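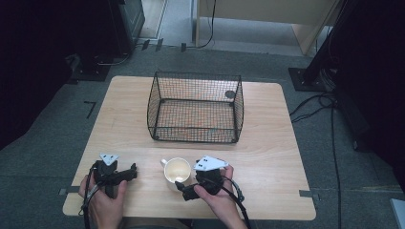 A white cup and a black mesh basket on the light wood table.

Cups and baskets come to Barkumholm

July 21, 2021

If you've been anywhere near the old reading room this month you'll have noticed people walking out of it carrying crockery. I did, and being nosy I followed the trail back to the door, and I've come home with two cups, a basket and quite a lot of notes.

The short version is that Retura, the reuse shop on Montoya Street, has started lending out cups. Plain white ones, with a handle, the sort you've drunk bad tea out of at every meeting you've ever been to. You borrow a basketful for your party or your club night or your allotment open day, you bring them back, and you pay very little for it (more on the money further down). The reading room next door is where you choose them and drop them off again, and it opened properly for this at the start of the month.

I should say I've been grumbling about throwaway cups in this newsletter for years, so I'm not what you'd call neutral!

The scheme belongs to Elie Azar, who has run the shop for eight years and who most of you will know from the bicycle corner. Elie told me the idea had been sitting in the back of the stockroom since January, by which I mean the cups had. An office in Skunari closed its canteen and offered the lot, and Retura sent the van. "I thought it was going to be two boxes," Elie said. "I had to take the seat out to get the last of them in."

There are 171 cups in the lending stock now. More came than that, but some had chips on the rim and those have gone to the woman who does mosaics by the harbour steps, so keep an eye on her wall. The ones that made it through have been boiled, scrubbed and looked at under the lamp, and they're stacked along the shelves in the shop.

A word on stains, as three people have already asked me. White cups that have had a working life get a bit of a tea shadow at the bottom, and some of these have one. It isn't dirt. Elie gets most of it out with bicarbonate of soda and a damp cloth, rubbed round with a thumb, then left for a while before rinsing. I tried it on my own mug at home, the cream-coloured one I've been ashamed of since about the time my daughter left school, and it came up beautifully. What it won't do is get rid of every last trace, and Elie has decided not to use bleach, so if you need cups that look brand new for a wedding then you may want to pick through them yourself. You're very welcome to, I'm told. Bring your glasses.

Now the baskets, which I liked even more than the cups. They're black wire mesh, open at the top, and they started out holding files and post. Somebody at Retura noticed that cups sit nicely in them if you lay a tea towel along the bottom first, and that the whole thing can be lifted with both hands and set down on a table without everything rattling to death. The other good thing about mesh is that drips go straight through. Put the basket on the draining board, leave the cups in it upside down, and go and do something else. I've got mine by the sink as I write and I'm not at all sure I'm giving it back.

(I am giving it back. Elie reads this.)

There are 36 baskets, and you can borrow one without any cups if you like. People have been doing just that. I met a man on the step who wanted one for his seed packets, and a young couple who had just moved into the flats behind the baker's and owned, they said, one saucepan and a very big television. They took a basket for the bathroom. It's the same arrangement whatever you put in it.

How it works, then. You go into the reading room, you choose what you want, and you sort it out on the table before it goes in the book. I'd recommend doing it at the table and not on your knee like I did, with my bag slipping off my shoulder. Check each cup for cracks, run a finger round the rim, see that the handle is sound. Then into the basket. Handles all pointing the same way gets more in, though I was shown this twice and still managed to do it wrong. Don't stack them more than two high. Elie writes the number down and you sign for them, and off you go.

Coming back is the same thing the other way round. Rinse them, please! They get a proper wash at the shop regardless, but a cup that has stood for a week with coffee in it is a miserable thing to be handed. If one gets broken, say so, and bring the bits if you can bear to. There's no fine. There's a jar, and you put in what you think.

Borrowing costs 10p a cup for a week, and the basket is thrown in. If you're a school or a charity it's nothing at all. I asked whether that could possibly pay for the hot water and was told that it doesn't have to yet. The spring jumble sale raised £919 and the whole of it was put aside for getting this going, which mostly meant a second-hand dishwasher and having somebody in to look at the drains. The dishwasher is in the back of the shop and sounds like a lorry. It does a load in the time it takes to eat a sandwich, so I can forgive it.

The first big outing for the cups was the choir's open rehearsal. I was there (second row, altos, slightly flat) and I can report that tea tastes better out of a cup with a handle than out of a paper thing that goes soft at the seam. There was a muddle in the interval when people put their cups down on the piano and couldn't remember which was whose, all of them being the same. Someone has since suggested coloured wool round the handles. I think that's a nice idea, though I can see it ending up in the tea.

Also, and I offer this only because I heard it said so many times that evening, they're a decent size. You get a proper drink in one.

What's still wanted: tea towels, clean, any pattern, the thinner the better for lining the baskets. Wooden trays. Teaspoons, if you've more than you can use, though Elie says spoons vanish in a way that cups don't and the shop isn't promising to lend them. Saucers aren't wanted. Please don't bring saucers. A box of them was left on the step last week with a very kind note and there's nowhere left to put it.

They could also do with a second person on the busy mornings, for an hour or so, to help with checking the cups in. It's a sitting-down sort of job if you need it to be. Ask in the shop.

One or two of you have written to me about the reading room itself and whether the books are coming back. They are. They're in crates upstairs at the moment and the shelving is promised for the autumn, and the cups will carry on alongside them once it's up. The newspapers never left and are still on the windowsill, usually yesterday's. You can still sit and read one.

The reading room is open for borrowing and returns from ten until four, and until six on the evenings when the shop stays open late. If you're after more than a couple of dozen cups, ring the shop a few days ahead so they can be put by. The garden society has already booked a good chunk of them for the plant swap, and the sailing club is after roughly the same again for its supper, so if you've something coming up at the end of the summer I'd get your name in the book now.

My two are due back next week. The basket too.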